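Retellings: has the well run dry?

Zindstead Readers > General Fiction > Myth and Legend

backlund_of_beans
Posted 20th January

I have just finished my third novel this winter in which a minor woman from Greek myth turns out to have been clever and badly treated. I liked the first one. I liked about 15 pages of the second. By the third I was rooting for the sea monster.

Has the retelling boom run its course, or have I picked badly? I don't want titles so much as an argument. Failing that, titles.

Handar
You picked badly. You also read three in a row, which would put anyone off anything. Try three submarine thrillers back to back and see how you feel about sonar.

backlund_of_beans
I did that in November. I feel fine about sonar.

quietcarriage
The well ran dry years ago. Publishers noticed that the source material is free and the covers look good on a table. Every one of them opens with a prologue in italics where the heroine tells you the poets got her wrong. Then you get 400 pages in which she does pretty much what the poets said.

Zhuoran Du
I teach a night class on this stuff, so I'm biased, but people have been complaining about retellings for as long as there have been any. Euripides wrote a play where Helen never went to Troy at all. She sat out the war in Egypt while everybody fought over a phantom. If that came out this spring you'd all say it was a gimmick.

quietcarriage
It is a gimmick. He was good at them.

Zhuoran Du
Well, yes. So the question is whether the writer is any good, same as always.

osedent
Going to stick up for Madeline Miller here before the thread turns into a bonfire. The Song of Achilles gets blamed for its imitators, and that seems unfair. Patroclus is a great choice of narrator. Everyone walks in knowing how it ends, she knows they know, and she gets a whole book of dread out of it for nothing. I cried on a bus. A man offered me half a muffin.

Handar
Did you take it?

osedent
I was grieving, not stupid.

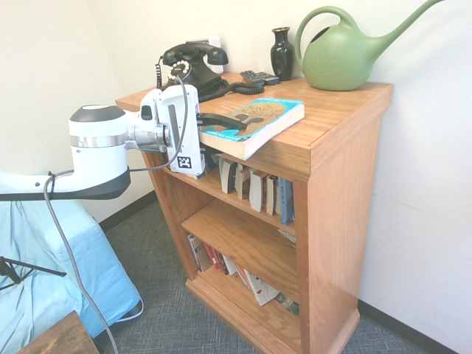
My complaint with the later ones is that they don't trust the dread. They keep stopping to tell you that war is bad and Agamemnon is a jerk. I had picked that up from Agamemnon.

quietcarriage
I'll give you the last third of it. The first half is two boys eating figs on a mountain with a centaur.

osedent
The figs are the point! If you don't get the figs you don't care about the beach.

quietcarriage
I got the figs. I got a great many figs.

Zhuoran Du
Beans, if you want something that isn't a heroine setting the record straight, Christopher Logue's War Music is the one to try. It's a poem, it's loud, and he never finished it. Or David Malouf's Ransom, which is basically an old man and a mule cart going to ask for a body back. It's short, too.

backlund_of_beans
A mule cart sounds like my speed. Ordering the Malouf. I'm leaving the loud poem until the neighbors are away.

Handar
Still think you should give it a month and read something with a submarine in it.

quietcarriage
Someone will retell the Odyssey on a submarine by summer, and it will open with a prologue in italics.

osedent
I'd read that.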